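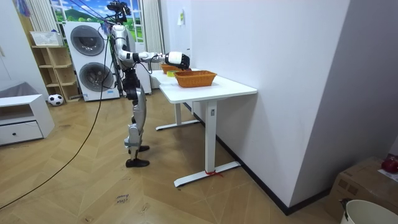
Gumede wrote under my last post that 94 percent over 31 trials doesn't mean much until I say what got moved between trials. Fair. So asking properly this time.

How do you report success rate when the start state is only half randomized?

hullura_bench

Humanoid, basket task on a table, policy trained on 500 teleop demos (our Andero set). We ran 31 trials, 94 percent success, so two misses. Between trials I shift the baskets by hand, whatever feels diffrent enough. Robot start pose is also by hand. Everything else in the room stays put. Is that a number I can put in a paper or do I need to redo it? Draft due end of May and robot time is tight.

Gumede

Redo it, but not all of it. Problem is you picking the positions. People drift toward easy ones, especially late in the day.

What I do — write the start positions down before running anything. Random draw, printed list, tape marks on the table. Same list for the baseline too, otherwise you can't compare them.

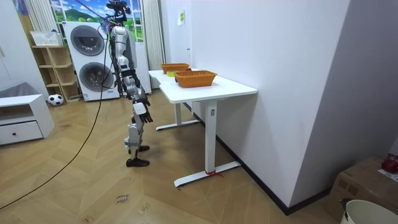
Then log where the feet are at the start of each trial, not only the baskets. Small change in stance moves the whole reach, and a policy can look bad on basket position when really it was standing wrong. If you can't fix the stance, at least put it in the table in your appendix.

Also give the raw count next to the percent. Two misses out of 31 is a wide interval, say so. And describe both misses, one sentence each. Reviewers like that more than a third digit.

tape_marks_utville

we do 5 seeds and average, never had a reviewer complain

hullura_bench

Seeds for training or for the eval positions? Only have compute for one training run.

tape_marks_utville

training. ok then yeah do what Gumede said, and dont call it generalization if the room never changes

Gumede

Agree on that last bit. Say "fixed room, varied basket and stance" in the caption and your fine. Old 31 trials can go in as a pilot, just keep them out of the main number.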